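Search this site Search

What Is Metal, and Why Do Old Metal Bins Look the Way They Do?

Written by Fiorella Zanetti for Dinlow Young Readers

Metal is all around your home. It is in the taps, the door handles, the cutlery drawer and the coins at the bottom of your school bag. People have been shaping it for thousands of years, and we still use it for jobs where other materials would crack, melt or wear out too soon.

In this article you will find out what metal is, how a flat sheet can be turned into a bin, and how to read the marks that build up on a bin after years of use. There is an activity near the end that you can do with a grown-up.

What is metal?

Most metals start out as rock. Rock that has useful metal in it is called ore. Miners dig the ore out of the ground, and it is crushed and heated in a very hot furnace until the metal comes out as a liquid. The liquid metal is poured into blocks and left to cool.

Metals have some things in common. They are usually shiny when they are clean. Heat moves through them easily, so a metal spoon left in hot soup soon gets too hot to hold. Electricity moves through them easily too. Most metals can be bent or hammered into a new shape without breaking. Try bending a paper clip, then try bending a dry stick, and you will feel the difference.

Different metals are good for different things. Aluminium is light, so it is used for drink cans and for parts of planes. Copper is a good colour for a saucepan and a very good material for electrical wire. Steel is made mostly from iron with a tiny amount of carbon added. It is strong and not too expensive, and a lot of bins, shelves and toolboxes are made from it.

From flat sheet to bin

In the town of Pistisari, where I grew up, there was a small workshop called Yip that made metal boxes and trays. You could hear it from the footpath. The workers began with a flat sheet, and they turned it into a bin in 3 main steps.

First they marked out the shape and cut it. If you have ever unfolded a cereal box and laid it flat, you have seen the same idea. The flat shape is called a net. It has a middle part that will be the floor, and parts on each side that will be the walls.

Next they folded it. A big machine called a press brake held the sheet still and pushed it along a straight line until it bent. Some bins have walls that go straight up. Others have walls that lean outward, so the opening at the top is wider than the floor. Sloping walls help small things slide down to the bottom, where they are easy to reach.

Last of all they joined the corners. The place where two pieces of metal meet is called a seam. Seams can be welded, which means the metal is melted together, or they can be fixed with rivets or screws.

After that the bin was painted. Paint makes metal look nice, but it has a more important job. It keeps air and water away from the surface.

Why does metal rust?

When iron or steel touches water and air for long enough, it changes. The iron joins up with oxygen and makes a new, flaky, reddish-brown material. We call it rust. Rust is weaker than steel, and bits of it fall off and let the water reach the fresh metal underneath. If it goes on for years, it can eat right through.

Salt makes rusting go faster. That is why cars in towns by the sea, or in places where salt is spread on icy roads, can rust early.

Not every metal rusts. Aluminium and gold do not, because rust is only made from iron. Copper changes in its own way and can turn green on the outside. You may have seen an old roof or a statue that has gone this colour.

Rust often starts as small specks. It likes places where the paint is thin or missing, such as edges, corners and deep scratches.

Scratches, scuffs and chips

These three words are used for three kinds of wear.

A scratch is a thin line. It is made when something hard or pointed is dragged over a surface. On dark paint, scratches often look pale. Several scratches side by side can spread out like a fan.

A scuff is wider and softer. It is made when things rub and slide over the same spot again and again. The floor of a bin gets more scuffs than the walls, as that is where things land and slide about. A scuffed metal floor can still be a bit shiny, but the reflections look cloudy, like a bathroom mirror after a shower. All the tiny scratches send the light off in different directions.

A chip is a place where a piece of paint has come away. Chips have rough, ragged edges. You can sometimes see two colours or two shades at a chip, with the top layer on one side and whatever was underneath on the other.

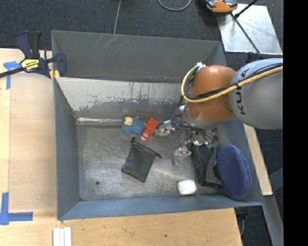
A well-used grey metal bin with a few small things in it. Look for the pale scratches and small rusty brown specks on the tall back panel, and the ragged edge of worn paint on the sloping wall in front of it.

The floor of this bin is bare metal, and there are many fine scratches on it. There is a small dark hole near one corner. Holes can be put in a metal sheet for a few reasons. A screw might go through one, or it might let water drain out. You can't always tell just by looking.

The things inside are made from other materials. The black drawstring pouch is fabric, and the blue toy-like item next to the back wall looks knitted. Soft things like these are gentle on metal. Keys, stones and tools are much harder on it.

Activity: be a metal detective

You will need a metal object that has been used a lot. A baking tray, a toolbox, a letterbox or an old biscuit tin would be good. You will also need a torch, a fridge magnet, paper and a pencil. Ask a grown-up before you start, and don't run your fingers along sharp or rusty edges.

1. Draw the outline of your object as if you were looking straight down on it.

2. Hold the magnet against it. If the magnet sticks, there is a good chance your object is steel. Aluminium and copper will not hold a magnet.

3. Turn the torch on and hold it low, so the light skims over the surface. Fine scratches will show up that you couldn't see before.

4. Mark what you find on your drawing. Use a line for a scratch, a patch of shading for a scuff, a zigzag for a chip and a dot for rust.

5. Look at where the marks are. Is there more wear on the floor or on the sides? Is the rust near an edge?

If you do this at school, start on a Monday and put a plain steel nail in a saucer of damp paper towel at the same time. Keep the towel damp and check the nail each day. By the end of the week you should have some rust of your own to look at. Galvanised nails have a coating of zinc and will take much longer.

Looking after a metal bin

Wipe it out with a dry cloth if it gets wet. Brush out sand and grit, which scratch the paint when other things are dropped on top. If there is a bare patch on the outside, a grown-up can rub it with fine sandpaper and paint over it.

When a metal bin is too worn out to use, it can go to a scrap yard. Steel can be melted and used again many times – the bin could come back as part of a bike or a bridge.

Words to know

Ore: rock that has useful metal in it.
Net: a flat shape that folds up to make a box.
Seam: the line where two pieces are joined.
Rust: the reddish-brown material made when iron joins with oxygen and water.
Galvanised: coated with zinc to slow down rust.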